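Subject: Re: [small-automation] First arm for a kitting table, what did you budget for?
To: small-automation list

Daranee Somboon wrote:

> Hello all. We pack school sports kits at Zanbridge and I have been given a
> budget line for "a robot" in next year's plan, with no further guidance. The
> job I have in mind is the officials' kit: whistles, split rings, neck cords,
> and a flip scoreboard, all into one box. We shipped 218 of those in July and
> it is the kit everybody tries to trade away.
>
> I have a quote from Dmytriv for one Duvico arm with a parallel gripper and
> a stand. It looks affordable. My worry is that it looks TOO affordable, and
> that I will be back in front of my boss in the spring asking for the other
> half. What did you forget to put in your first budget? And would you start
> with one arm or 2?
>
> I have put shots of the table in the list folder so you can see what we are
> dealing with.
>
> Daranee

Daranee, I love this question, and I went straight to the folder. We put in our first cell for bagging craft supplies (beads, clasps, elastic, the same family of annoying little things) and I made nearly every budgeting mistake you can make with it, so please help yourself to ours.

Short version: one arm is a fine start for part of this job, the quote is missing a good chunk of what you'll spend, and I would move the money around a bit before you sign anything. Long version follows, sorry, I got going.

1. Price the handling before you price the arm

What made me sit up was the strip with the ribbon tabs and the rings hanging off it. It takes both hands, one pinching each end, and everything below the strip is free to swing. A person deals with that without thinking. An arm holding one end is going to have a droopy strip and a row of rings going wherever they like.
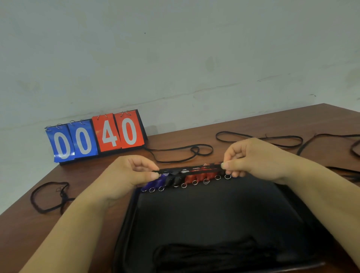 2. Decide which steps stay with people

We wrote our steps on index cards and sorted them into piles before we talked to a vendor again, and I wish we'd done it before we talked to the vendor the first time! For your table my guess at the piles would be:

Good for a first arm: picking up a whistle and setting it down in a known spot. Moving a full tray along. Placing the scoreboard in the box if you give it a proper nest to sit in.

Maybe later: lifting a strip and bringing it to the tray without the rings tangling up with each other.

Leave with people for now: anything that starts with a heap of cord. I mean this kindly and with bruises. Thin black cord on a brown table, loops over loops, is about the hardest thing on your whole bench, and it is also the thing that will look easiest to whoever is holding the budget. Our elastic was the same. We bought a second gripper just for it, and that gripper now lives in a drawer.

If you do want to attack the cord, spend on how it arrives. Ask your supplier whether they can send it on cards or individually banded. We got ours banded for a small bump in unit price and it did more for us than any hardware would have. That goes in a different budget line, so warn your boss early.
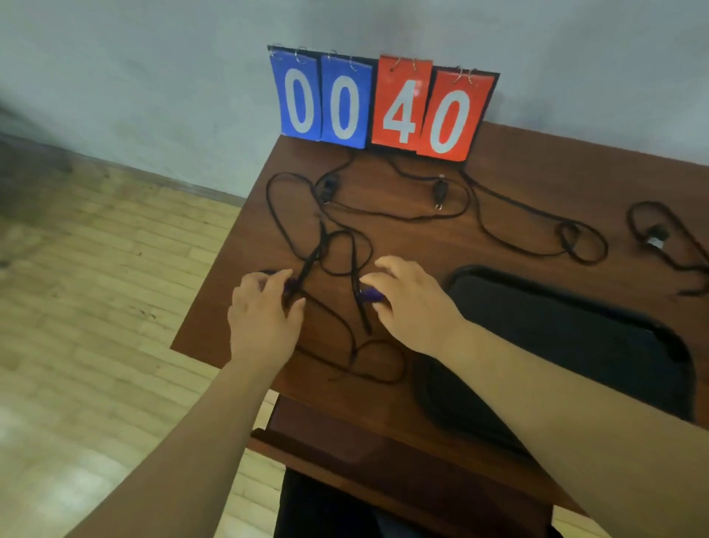
Both hands on the purple pieces, with the cords still all over the table.

Look at how much of that tabletop is cord. Now think about where an arm would be allowed to put its wrist. When our integrator came out, the first thing she did was clear the bench, and I thought she was being fussy. Then she taped off the area the gripper needed to get in and out without dragging anything, and it was most of the bench. So there's another line for you: table space. You may need a second, smaller table just to hold whatever isn't being picked, and the scoreboard should probably move off the work surface altogether until it's time to pack it.

Same goes for the connectors and plugs lying in among the cords. I don't know which of them belong to the kit and which belong to the room, and a camera certainly won't know. Anything that isn't part of the job needs somewhere else to be.

3. Cameras and lights, which your quote doesn't mention

I read your quote twice and I can't find a vision package in it. If Dmytriv is assuming fixed positions, ask them to say so in writing. Fixed positions can work great, but then you're paying for trays with pockets in place of a camera. You pay either way.

We went with a Cavik camera over the table and have been happy, though I'd have been happier if I'd known how long we would spend on glare. Your tray is black and a bit shiny, your cord is black, and the split rings are small and bright. I would try a matte tray in a light color before spending anything on lighting. Borrow one from a kitchen if you have to. Take the same picture with your phone over both trays, from straight above, and see what you can pick out with your eyes half closed. It's silly and it works as a first cut.

See-through plastic is its own adventure. Your whistles are partly translucent, and there are several colors, including black ones that will be sitting on a black tray. Send the vendor real samples of every color. We sent "a representative assortment," which was me grabbing from the top of a bin, and of course the clear beads were at the bottom.

4. The row of whistles is where I'd start

This one made me happy. Whistles lined up in a single row along the back of the tray, mouthpieces and all, a hand at the right end pinching toward a blue one. That is so close to something an arm can do well! If you turned that row into a strip of molded pockets, each whistle would always be in the same place and facing the same way, and the parallel gripper in your quote might be all you need.

Two things to try by hand first. Pick up each whistle with a pair of wide tweezers and no second hand, and see whether its neighbor moves. Then spread them out until it stops moving. That spacing is your pocket spacing, and it will tell you how many fit on a tray, which sets how often a person has to come and load one. We skipped this and had to have our first trays remade with wider gaps.

Also find out whether color order matters to the customer. If a kit can go out with any mix, your project gets much cheaper. If each color has to match a ribbon tab, you need sorting, and sorting means vision again.
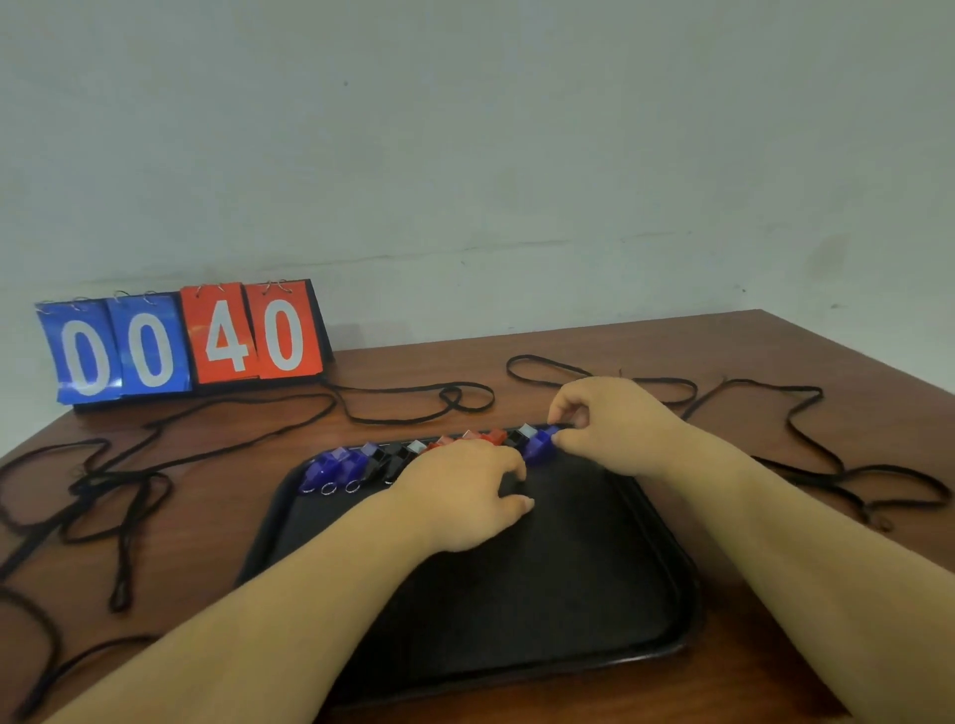

5. One arm or 2?

Start with one. But buy the stand, the controller cabinet and the floor space as if the second were coming. We didn't, and when we added ours we had to move the first one, which meant teaching every position over again.

The strip really is a job for two arms, so I see why you asked. I just wouldn't make it your first job. Get the whistles going, let people get used to the thing, and let the people who pack tell you what they want next. They had much better ideas than I did.

6. What I would put in the plan

In the order I'd argue for them:

Arm, stand and gripper, as quoted. Ask for a spare set of fingers to be included. We are on our third set.

Trays with pockets, plus the remakes. Budget for 3 rounds. You'll use them.

Vision or a written statement that you don't need it.

Guarding and a risk assessment. Ours came in as a surprise and it was not a small one. Ask even if they tell you the arm is safe to stand next to.

A side table, bins and something to keep cord and plugs out of the reach area.

Staff hours. Put in 4 weeks of one good packer's time at half days, and pick someone who likes to fiddle. I can't stress this enough. Our cell got good because Bev from the bagging line took it over.

Service and spares for the first year.

Then leave a cushion on top. Our own final spend was well over the first quote, and almost none of the extra was the robot itself.

7. Questions for Dmytriv before you sign

Will they run a trial with your whistles, in your tray, and send you the full video with the misses left in?
Who owns the program at the end, and can your people edit it?
What cycle time are they promising, and does it include loading trays?
What happens to the price if you switch to a different scoreboard or whistle next season?

That last one bit us. A supplier changed a clasp and we paid for a visit.

If you can send me the measurements of the tray and a handful of whistles, I'd be glad to run them past our gripper on a slow afternoon. I can't promise it'll tell you much, because ours isn't a Duvico, but it would be fun and I'd like to see how those mouthpieces sit in the fingers. Would also love to hear from anyone on the list who has gotten an arm to deal with loose cord at a price a small shop can stand. I have a gripper in a drawer that would like a second chance.

Marcy
(craft supply bagging, one cell and a bit)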